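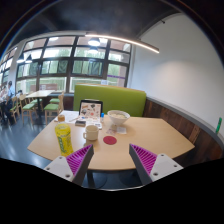
Does bringing in the table-clearing system mean anyone on the floor loses their shifts?

At Greco we kept everyone on. What changed was the split of the day: less carrying and wiping, more time with guests, and a new bit of work called showing, where you teach the system how you clear a table. I'm Philomena Wumbei, I ran the floor before we had Saltirari and I still do, so I've written this section the way I'd explain it to you over a brew.

4. Your first showing shift

Before you start, sign in on the Prirkel screen by the kitchen door. Your showing time is paid as ordinary floor time and it goes on your normal rota, so please don't do it on your break (I've caught a few of you!).

1. Choose a table. A café table as the guests left it is what we want, so don't tidy up first. Mugs, coasters, bowls, sauce bottles, bits of paper, the lot.

2. Pick up the hand gripper and squeeze it twice. Both fingers should open and close together. If one drags, put it back on the rack and take another.

3. Start with whatever's nearest the edge. Close the ribbed pads on the side of the mug, lift, pause for a moment, then lower it into your tray.

4. Coasters are fiddly. Slide them to the edge of the table and pinch them there. I still drop one now and then.

5. Leave menus and anything that might belong to a guest. Phones, wallets, pens and papers stay put until you've asked.

6. Press Finish on the Prirkel screen and give the table a proper wipe by hand.

Note: a full clear counts as one showing. Grorkidel, who look after the system for us, asked for 3000 across all our sites and we're at 1157, so there's no rush. Do 80 tidy ones before you worry about going faster.

Caution: never use the gripper on a full hot drink or on broken crockery. Use the dustpan for breakages, same as always.

Caution: if your wrist aches, stop and swap with somebody. I did a whole Monday without a break back in February and couldn't open a jar that evening.

4.1 What's different on an ordinary shift

Once the cart is running you'll do fewer trips to the wash-up. You'll also get called over when it's stuck, usually by a bottle standing too close to a bowl. Move the bottle, press Resume, carry on with what you were doing.

Showings close at 1745 so we can get the gripper cleaned and on charge before the evening lot come in. Hang it on the left-hand hook, pads facing the wall.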